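Kamata Kitchen Letter
Jan 22, 2019

The Chopstick Swap Is Back!

If you came to our table-setting night in July, you already know how much fun people had trading utensils. We had 115 pairs of chopsticks change hands, plus a few soup spoons that somebody slipped into the pile (very welcome, by the way). So many of you asked for another round that we're doing it again, and this time we're making it a whole afternoon at the Handis Room, with tea and dumplings and plenty of space to sit down and chat.

The idea is simple. Bring the chopsticks you don't use, take home some that you will. Wood, bamboo, lacquer, long cooking chopsticks, short ones for kids, it's all good! Odd singles are fine too. Last time a single stick with a tiny painted fish on the end found its partner in somebody else's bag, and I swear the whole room cheered.

We've also been thinking a lot about where chopsticks live between meals. Mine spent years in a drawer, rolling under the potato peeler, and I could never find two that matched. Then I moved them into a cup and put the cup out where people eat, and dinner got easier overnight. Everybody reaches in and helps themselves. Guests love it. A plain cup does the job beautifully, and a pale color inside looks so nice with thin wooden sticks.

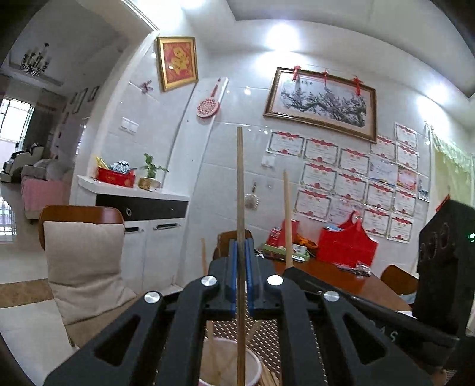

Picking a Good Cup

You want something heavy enough that it won't tip when the sticks all lean to one side, as they always do. A coffee mug that has lost its handle is perfect. Seven inches is too tall for most chopsticks, because you end up fishing around for the ends. Something closer to half the length of the stick feels right in the hand.

Let the chopsticks dry all the way before they go in, and wash the cup itself once a week or so. A folded bit of paper towel in the bottom catches any drips. I change mine when I water the plants, and that way I remember!

We'll have a box of spare cups at the swap from our friends at Jemetti, the secondhand dish shop. They're 2 dollars each, or bring one of your own to trade.

What to Bring

Clean chopsticks, as many as you like, with a rubber band around each pair. A cup if you have an extra. A small snack to share if you're in the mood to cook, though there will be dumplings from Brusico either way.

The room holds 60 people, so please reply to this letter to save a spot. Kids are welcome, and there will be a low table with dried beans and bowls for pickup races. Grown-ups can play too. I've been practicing.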